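3.2 Storage position of openwork baskets

Drying racks are designed for plates, and their use for woven containers has received little attention in studies of household storage. In the Floltcombe survey (Spahić and Vasić, September round), 327 of the 831 recorded baskets were kept in a rack of some kind when not in use. Our own trials used a rack of light wooden dowels standing on a wooden tabletop, with a single basket placed in it (Figure 3).
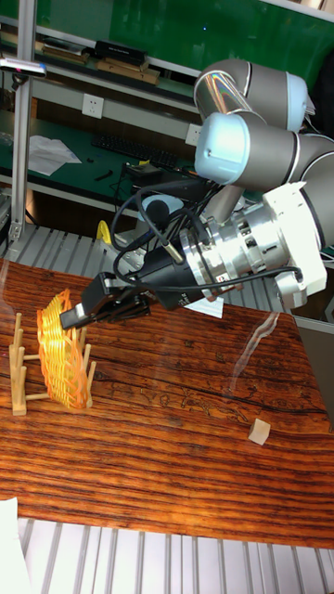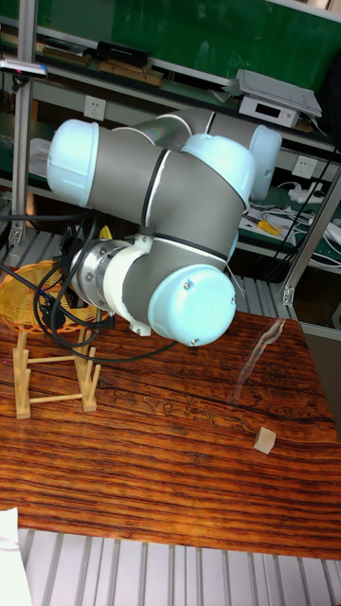
Figure 3. Woven basket and light wooden dowel rack on the tabletop, with a small pale wooden cube on the same surface.

Does a basket need a rack made for its own dimensions? Spacing matters more than overall size: a basket will stand in a plate rack if the gap between uprights is wider than the rim and narrower than the body at its deepest point.

Each placement was scored for lean, rim contact and ease of removal. Lean was measured from the vertical at the rim, with the rack left in position between trials. Placements beyond 25 degrees were recorded as tilted and analyzed separately — they accounted for most of the disagreement between the two raters, Stojanovska and Atanasov. Agreement improved once rim contact was defined as contact with a dowel and contact with the base was dropped from the score.

Openwork sides introduce a further difficulty. A dowel end may enter the weave and hold the basket at an angle it would not otherwise keep, which inflates the stability score. Following Rüegg's Gorkelville protocol, we repeated any such placement 3 times and kept the lowest value. Baskets with a folded or bound rim were coded separately, as in the Kundness inventory.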